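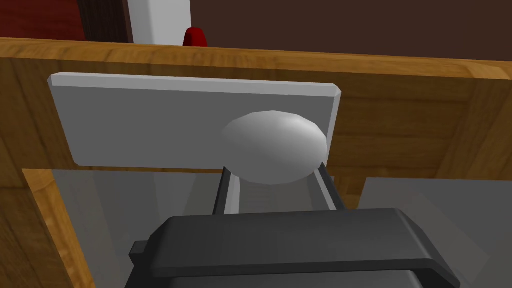
To: storkel-practice
Subject: Re: [storkel-practice] Draft 2, section 5: contact claims and rest poses in simulated cabinet tasks
From: Peninah Kaijage

The Chareonsuk group wrote:

> We have gone through draft 2 with our reviewers and have three objections to section 5.
>
> First, clause 5.2 requires the word "grasped" to be supported by a contact record. Our older Heten exports have no contact channel. If the clause stands as written, 169 episodes that we have already reviewed would have to be marked "unverified", although in most of them the fingers are plainly either side of the knob.
>
> Second, clause 5.4 asks for a rest pose at the start and end of each episode. We do not see what this gives a reader. The task is to open a drawer or door. Whatever the arm does over the floor is idle time and we would sooner trim it.
>
> Third, the draft says nothing about friction settings, and these vary more between sites than anything else in the section.
>
> We would support the section if 5.2 were made a recommendation and 5.4 were dropped.

Thank you for the detailed reading. I have taken the points in order, with replacement wording where I think it is needed. Clause numbers are those of draft 2.

5.2 Contact claims

I would like to keep this as a requirement. A gripper with its fingers straddling a knob looks nearly the same from the wrist in four different states: about to close, closing, closed with force, and closed with a small gap the renderer does not show. Rounded knobs are the worst case. The widest part of the knob hides the place where the fingers would meet it, and the mounting plate behind gives few depth cues when it is a similar pale grey.

At Clerkthorpe we had two reviewers label the same set of stills without the contact record and then with it. They agreed well with each other in both passes. The trouble was that they agreed with each other and disagreed with the record, mostly by saying "grasped" too early. Good agreement between reviewers should therefore not be accepted in place of the channel, and I have added a note to that effect.

I do accept that the older exports should not be thrown away. Proposed wording:

5.2.1 The term "grasped" shall be used only where both fingers report contact with the same object for at least 80 ms.

5.2.2 Where no contact record exists, the term "at handle" shall be used if the fingers lie either side of the handle or knob. "At handle" makes no claim about force or contact.

5.2.3 Labels made under 5.2.2 shall carry the export version. They shall not be upgraded to "grasped" on the strength of later frames alone, even if the door or drawer is seen to move. A finger can hook or push a knob without holding it.

This would let you relabel your episodes as "at handle" by script. You would not need to mark any of them unverified, and nothing would have to be reviewed by hand a second time.

One related matter. Several people have asked whether "drawer" or "door" should be recorded from the wrist view. My answer is no. The close view often shows a plate, a knob and part of the surrounding cabinet and leaves the joint type open. Take it from the scene file, where it is stated, and leave the field blank if the scene file is missing.

5.4 Rest pose

Here I disagree more strongly. The rest pose is there for three checks, and the opening motion cannot supply any of them.

a) Finger opening. With the gripper clear of everything, the commanded opening and the reported opening should match. If they do not match in free space, no contact claim later in the episode can be trusted. One of our own Storkel builds had a finger joint limit set wrongly for two months. The error was invisible at the knob and obvious in the first rest pose anyone looked at.

b) Stray contacts. Contact reported in a rest pose is an error in the collision meshes, usually finger against gripper body. It needs to be found before the record is used to support 5.2.1.

c) Lighting and materials. A view of open floor shows at once whether the site has loaded the agreed floor and wall materials. Wooden strips around plain dark tiles serve well enough, as the strips run through the whole view and any texture scaling fault breaks the lattice. A view filled by one flat surface would be much less use.

The clause should say more clearly what counts as a rest pose. The present text ("arm away from the task") is too loose, and I suspect this is partly why it was read as idle time. Proposed wording:

5.4.1 In a rest pose the fingers shall be at full opening, with no object between them and no reported contact on any part of the gripper.

5.4.2 The wrist view shall include both fingers and an area of floor between and beyond them.

5.4.3 The pose shall be held for at least 400 ms. It may be trimmed to that length but shall not be removed.

The last clause should meet the concern about idle time. Anything longer may be cut, provided that the cut is recorded in the episode header in the usual way.

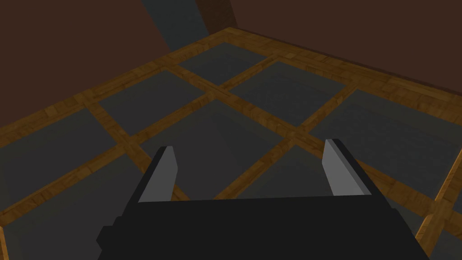 Friction settings

Agreed, and this was an omission. I do not think the list is ready to fix values. The sites use different solvers and the same number does not mean the same thing in each. What we can require now is that the values are written down. Proposed new clause:

5.6 The episode header shall state the solver, the time step, and the friction values for the finger pads and for the handle or knob. Default values shall be written out in full. The entry "default" is not acceptable.

Defaults change between releases, and two of the headers I looked at while preparing this reply could no longer be resolved to actual numbers.

Other changes in draft 3

The following are small and have been raised before, so I will include them unless somebody objects.

– Clause 3.1: "camera" becomes "view" throughout. A rendered view has no physical camera and the old wording led people to fill in lens fields that meant nothing.

– Clause 4.5: the limit on dropped simulation steps is moved from the annex into the main text. The value itself is unchanged.

– Clause 5.3: the label "released" will need the same treatment as "grasped". I have drafted it as a loss of contact on both fingers, with the same hold time. The fallback label for exports with no contact channel is "clear of handle".

– Annex B: the worked header is replaced. The old one listed a handle friction value in the finger pad field, and it has been copied faithfully by at least one site.

Two questions remain open and I would welcome views on both. The first is whether 5.2.1 should apply to handles with a bar, where contact from one finger and the palm can be a perfectly sound hold. The second is whether the hold time should be given in milliseconds or in simulation steps. I prefer milliseconds, but the people running very coarse time steps will have a case.

The tracking entry for section 5 is Storkel issue 1735. Please put wording changes there and keep the list for matters of principle. If Chareonsuk can confirm that 5.2.2 works with the older Heten exports, I will fold the text above into draft 3 as it stands.

Peninah Kaijage
Clerkthorpe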